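Robot Learning, second-year option
Handout 3: Randomising the kitchen
Notes by Adaeze Okeke, with corrections from Alper Kılıçarslan

Last time we trained a policy in one simulated kitchen and it did beautifully. Then we moved the worktop and it reached, with great confidence, for a place where the worktop used to be. The fix for today is to stop giving the policy a kitchen it can memorise.

The recipe used in Flavia (our simulator, for those who have been away) goes like this. Before each episode we draw a layout, then draw a finish for every surface independently of all the others. Walls, floor, doors and cupboard fronts each get their own roll of the dice. Taste is not a term in the loss.

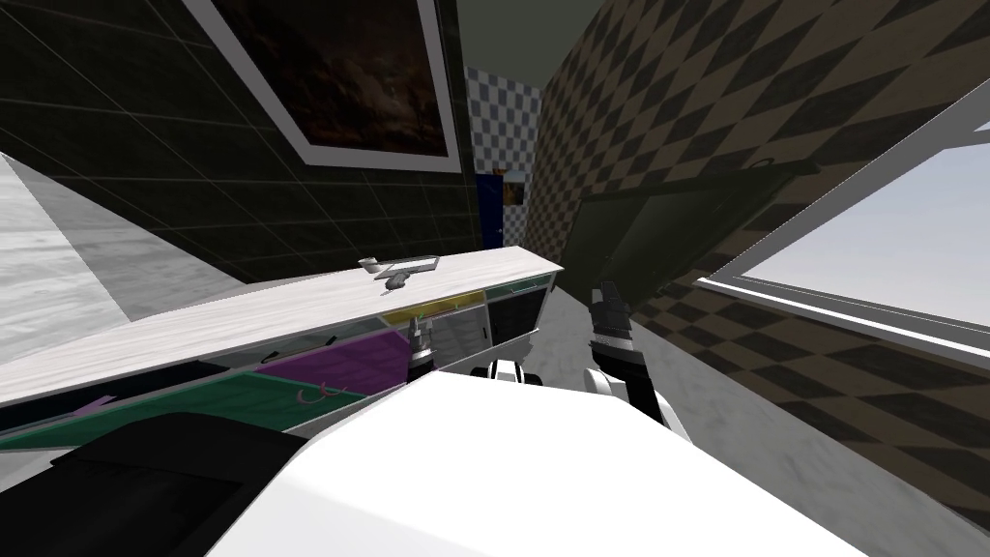 Drawing the finishes independently matters more than it sounds. In the first version Tâm Tạ used matched sets, so a dark wall always came with the same floor and the same cupboards. The kitchens looked far nicer and the policy learned which set it was in from a patch of floor, then recalled the layout that usually went with it. We had built an expensive lookup table. Breaking the link between finish and layout stopped this.

The second ingredient is camera pose. A mount on a real robot is never quite where the drawing says, and it shifts when somebody leans on it. So we perturb the position and angle of each camera too, and we keep the wrist view alongside the body view. The wrist view is good for the last stretch of a grasp. For finding out which room you are in, it is often hopeless. 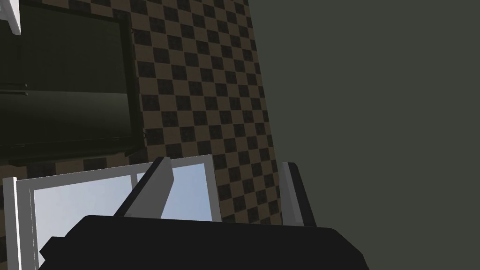
Fig. 2. Wrist view in simulation, fingers open. Note how much of the picture goes to one plain surface.

Onyekachi Ekwueme asked last year why we don't simply drop the wrist camera when it sees so little. Try it in the practical. Grasps get worse in a way that the body camera can't repair, as the arm tends to hide the thing it is reaching for.

Now the result. We trained on 1,052 random kitchens and tested on 14 held-out layouts, with 3 training seeds. The randomised policy beat the single-kitchen one on every held-out layout. On the original kitchen it was slightly worse, and you should say so when you write it up. Jummai Adeyemi marks the reports and she looks for that sentence.

Two cautions:

Random finishes do nothing for bad physics. If your drawer slides like soap in simulation, it will do so in every colour.

Held-out means held-out layouts. A new wall colour on an old layout is a different test, and an easier one.

For next time: read the Clelum notes on contact, sections 1 and 2, and bring a plot of success against number of training kitchens. Label the axes.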